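Reading Product Labels: Notes for Week 6
Consumer Claims and Everyday Evidence

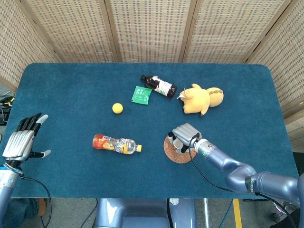 Fig. 1. Household items on a table, among them a brown glass bottle with a printed label.

Last week we covered price claims. Today is about words on packaging, and how little some of them commit the seller to.

Start with "natural." Ask what would have to be different about the product for the word to be false. If you can't come up with an answer, the word is decoration. Do the same with "gentle," "advanced" and "trusted." I have yet to see a label that admits to being distrusted.

Percentages look firmer and often aren't. "100 percent pure" needs a noun after it. Pure what? A mixture of oils can be pure mixture. "Up to 36 hours" is satisfied by one hour. "Tested on 200 users" tells you that users were tested on. It leaves out what they were asked, who picked them, and what the losing answers were.

Our running case is the Roltico leaflet (handed out Sunday, spare copies by the door). The front says "recommended in Catamholm homes." Mark that sentence up before you read the back. Who recommended it? To whom? Were they paid? The back has a footnote to a survey run by Gill, the company that sells the product. A survey by the seller can still be right, but I'd want to see the questions, and the leaflet doesn't print them.

Some terms do have legal definitions, which vary by country and product type. Don't assume a serious-sounding word is one of them. Look it up, and write down where you looked.

A common objection in this class: "They couldn't print it if it wasn't true." They print what they think they can defend. A vague claim is cheap to defend.

For next time
Bring one label from home. Underline every claim that could be checked and circle every claim that couldn't. Half a page on the weakest one. Skip the ingredients list, we get to that in week 7.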